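Floor care in the shared rooms at Unnithan House

May 5, 2018

The tile floors on the ground level were laid in January and have now had a full season of shoes, chair legs and deliveries. Several residents have asked what should and should not be used on them, so the notes from the installer, Travureck, are set out again here with a few additions.

The tiles are matte and unsealed on the face. The grout is sealed, but the seal is thin and will wear off if it is scrubbed with anything stiff. Most of the marks reported so far have come from the wrong cleaner or from grit that was left down and walked on.

Sweep first, every time. Use the soft broom or the dry mop from the hall closet. Start at the wall farthest from the door and pull toward you, following the grout lines where you can. Crumbs and bits of thread like to settle where the lines cross, and a broom passed straight over the top will often leave them there. A second pass from the other direction usually picks them up. The vacuum is fine too, with the brush roller switched off.

For mopping, fill the bucket with warm water and add 2 capfuls of the Jerkley neutral cleaner. Please don't add more. Extra cleaner leaves a film, and the film holds dirt, and then the floor looks worse the next day than it did before. Wring the mop until it stops dripping. If the water turns gray, change it. No bleach, no vinegar and nothing with wax in it.

Check along the bottoms of the cabinets as well. The white units stand right on the tile, and water that runs up against them can soak into the lower corners of the panels. Stop the wet mop a hand's width short and finish that strip with a cloth.

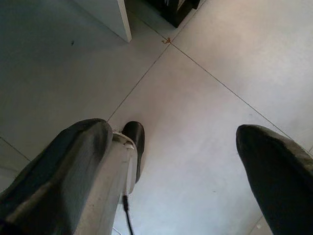 Small dark specks on the tile are not always dirt. The surface has a slight mottle to it, and some tiles came from the factory with a dot or two in the face. Try a damp cloth. If the speck doesn't lift, leave it alone and don't go at it with a blade. Two tiles by the laundry door have already been scratched that way – they will be replaced when the next repair order goes in.

The tiles also change color with the light. Toward the window they can look nearly pink, and in the corners they go to a flat gray. This has been reported as staining more than once. Look at the same tile in the morning and again in the evening before filling in a repair slip.

Felt pads for chairs and tables are in the drawer under the notice board. We bought 200 and there are 40 left, so another pack has been ordered. Pads should be changed when they get hard or start to collect grit.

Loose or cracked grout should be reported to Ashwin Mudaliar at the front desk. Give the room and the nearest wall, and put a piece of paper tape beside the spot so it can be found. He has a tube of the matching Prolell filler and can do short lengths himself. Longer runs go to Travureck and may take a couple of weeks.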